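About Vamalthorpe School of Joinery
Home > About us > Who we are

Vamalthorpe School of Joinery teaches the making, fitting and repair of doors, windows, stairs and built-in furniture. We are an independent school with charitable status, governed by a board of trustees and open to learners from the age of sixteen. Our main site is in Vamalthorpe, with a second workshop at Skorkby for finishing and restoration work.

Our history

The School began as an evening class in the back premises of a timber merchant. Its first learners were apprentices whose employers wished them to have a sound grounding in drawing and setting out, subjects that were seldom taught on site. Day classes followed, and the School moved to its present buildings when the merchant's yard closed. The Skorkby workshop was added later, in a former chapel schoolroom which the School holds on a long lease.

The character of the teaching has changed less than the buildings. Learners still start with hand tools. They are expected to sharpen, to mark out accurately and to cut the common joints by hand before they are admitted to the machine shop. Computer drawing is taught from the second term.
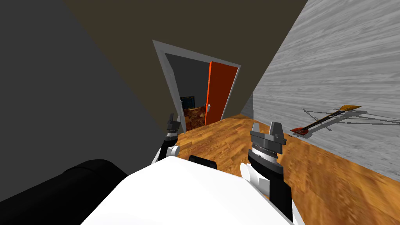
Courses and admissions

The School has 359 learners enrolled in the present academic year, on full-time, day-release and evening courses. The full-time Diploma in Architectural Joinery lasts two years and includes 35 weeks of teaching in each. Day-release learners attend once a week during term and are normally sponsored by an employer. Evening courses are open to all and require no earlier experience, with the exception of Stair Building and Sash Window Repair, for which applicants must bring a piece of their own work to interview.

Applications for the Diploma are considered in the order in which they are received. Those applying for the following September are advised to do so before the end of December. An offer of a place depends on an interview and a short practical exercise, which is set on the day and for which all tools are provided.

Fees are listed separately on the Fees and Funding page. The School sets aside up to 600 pounds per learner each year for help with travel, tools and protective clothing. Awards are made on the basis of household income, and applying for one has no bearing on the offer of a place.

The Murín exchange

For many years the School has kept a link with a joinery college in Murín. A small group of second-year learners spends four weeks there in the spring, working on window frames in the local manner, and a group from Murín is received at Skorkby in return. Accommodation is with host families. Learners taking part are asked to keep a workbook in English, which is assessed as part of the Diploma.

Doors, fittings and finishes

Much of the second year is given to the door as a complete piece of work: the choice and grading of timber, the making of the leaf, the hanging, and the fitting of furniture such as hinges, locks and handles. Learners also study painted and stained finishes, including the limed and greyed effects now often asked for by clients. The teaching of this subject is supported by Briltine, a supplier of door and cabinet fittings, which provides stock for practice work and receives learners on placement.

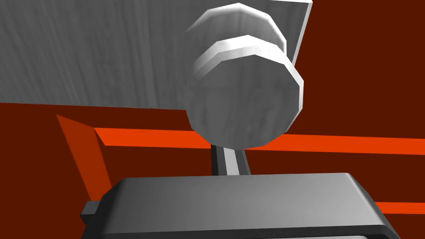
White knob with a wood-grained finish, in front of a grey wood-grained panel.

Buildings and library

The Vamalthorpe site has three bench rooms, a machine shop, a drawing office and a timber store. The library holds 400 trade catalogues and pattern books, many of them given by firms that have ceased trading. They may be consulted by members of the public by appointment during term. Items are not lent, but copies can be supplied for private study on payment of a small charge.

The bench rooms at Vamalthorpe are on the ground floor and have level access. The drawing office is reached by a lift. At Skorkby the upper room can be reached only by stairs, and classes are moved to the lower room on request.

Governance and policies

The board of trustees meets once a term. Its duties are to approve the budget, to appoint the Principal and to review the School's policies on safeguarding, equal treatment and health and safety. Copies of these policies, together with the annual report, are available from the School office. Complaints should be made in writing to the Clerk to the Trustees, who will acknowledge them within five working days.

Page last reviewed: 1 Nov 2022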